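# Autos raus, alles gut? Was eine Fußgängerzone kann und was eher nicht

Manche Erwachsene reden über Fußgängerzonen, als wären sie eine Art Zaubertrick. Man stellt ein Schild auf, die Autos verschwinden, und plötzlich sitzen alle in der Sonne und essen Eis. Andere Erwachsene schimpfen: Wenn keine Autos mehr fahren dürfen, machen alle Läden zu! Beide klingen sehr sicher. Wenn jemand so sicher klingt, darf man ruhig mal nachfragen.

## Was ist das überhaupt?

Eine Fußgängerzone ist eine Straße oder ein Platz, wo Menschen zu Fuß Vorrang haben. Du erkennst sie am blauen, runden Teil auf dem Schild, darauf sind eine erwachsene Person und ein Kind zu sehen. Autos dürfen dort normalerweise nicht fahren.

Das Wort »normalerweise« ist wichtig. Unter dem Schild hängt nämlich oft noch ein kleineres, und da stehen die Ausnahmen. Lieferwagen dürfen zum Beispiel morgens hinein. Die Müllabfuhr auch. Manchmal sind Fahrräder erlaubt, manchmal nur abends, und manchmal ist das kleine Schild so voll, dass man es im Vorbeifahren unmöglich lesen kann.

Feuerwehr und Krankenwagen dürfen im Notfall natürlich überall durch.

## Die Marktgasse in Boduveck

In Boduveck wurde im Februar die Marktgasse gesperrt, erst einmal zur Probe. So etwas heißt **Verkehrsversuch**. Die Stadt will ausprobieren, was passiert, bevor sie viel Geld für neues Pflaster ausgibt. Geliefert werden darf bis 12 Uhr.

Die Idee mit der Probe ist gut. Nur: Februar? Im Februar ist es kalt. Da sitzt auch in der schönsten Fußgängerzone der Welt kaum jemand auf einer Bank. Wer im Februar nachschaut und sagt: »Seht ihr, hier ist nichts los«, der hat vielleicht bloß das Wetter gemessen.

Umgekehrt geht der Trick genauso. Wer beim Stadtfest fotografiert und sagt: »Seht ihr, wie voll es ist«, der hat das Stadtfest gemessen. 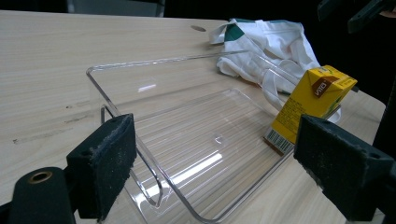
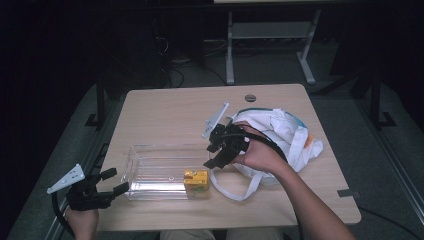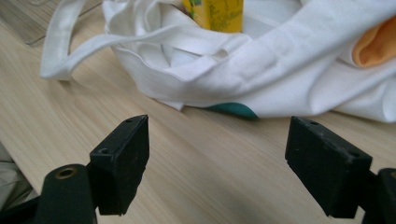

*Zera — Heft 5, Seite 25*

## Wer hat denn nun recht?

Das Schuhgeschäft Gunnlaugsson liegt mitten in der Marktgasse. Dort sagt man, es kämen weniger Leute, seit niemand mehr vor der Tür parken kann. Das kann stimmen. Aber woher weiß das Geschäft, dass es am Parken liegt? Vielleicht kaufen die Leute ihre Schuhe im Internet. Vielleicht warten sie auf den Sommerschlussverkauf.

Das Büro Etomum plant Straßen und hat für die Stadt einen Bericht geschrieben. Darin steht, die Gasse sei jetzt »deutlich lebendiger«. Klingt toll. Aber was heißt lebendig? Mehr Menschen? Lautere Menschen? Tauben? Im Bericht wird es nicht erklärt. Ein Wort, unter dem sich jeder etwas anderes vorstellen kann, ist kein besonders guter Beweis.

Elínborg Lauritsen wohnt 2 Straßen weiter und hat wieder eine andere Sorge. »Die Autos sind ja nicht weg«, sagt sie. »Die fahren jetzt bei uns vorbei.« Auch das muss man erst prüfen. Wichtig ist ihre Frage trotzdem, denn wer nur in die gesperrte Straße guckt, sieht die Nachbarstraße nicht.

## Was meistens stimmt

Ein paar Dinge kann man schon sagen, ohne zu flunkern:

- Wo keine Autos fahren, ist es leiser. Ganz still wird es aber nicht, Rollkoffer auf Kopfsteinpflaster sind ziemlich laut.
- Kinder können dort eher mal ein paar Schritte vorausrennen. Vor dem Lieferwagen muss man trotzdem aufpassen.
- Es gibt mehr Platz. Ob darauf eine Bank steht oder der dritte Kleiderständer, entscheidet sich nicht von selbst.

Der letzte Punkt wird gern vergessen. Eine leere Fläche allein macht niemandem Spaß. Ohne Schatten, ohne Sitzplatz und ohne ein Klo in der Nähe bleibt man eben nicht lange, egal wie schön das Schild ist.

## Frag mal nach!

Gibt es bei euch auch eine Straße, über die gestritten wird? Dann probier es mit diesen Fragen:

1. Wann wurde gezählt, und wie war das Wetter?
2. Wurde auch **vorher** gezählt? Ohne Vorher gibt es keinen Vergleich.
3. Was ist in den Straßen daneben los?
4. Wer hat etwas davon, wenn das Ergebnis so ausfällt?

Bei Frage 4 werden Erwachsene manchmal ein bisschen zappelig. Frag trotzdem, aber höflich.

Und Boduveck? Der Versuch in der Marktgasse läuft noch. Die Stadt möchte im Sommer noch einmal zählen — hoffentlich auch an einem Tag ohne Fest.

**Kopfsteinpflaster:** Straßenbelag aus einzelnen Steinen, oben leicht gewölbt. Sieht hübsch aus. Für Rollstühle und Kinderwagen ist es eine Plage.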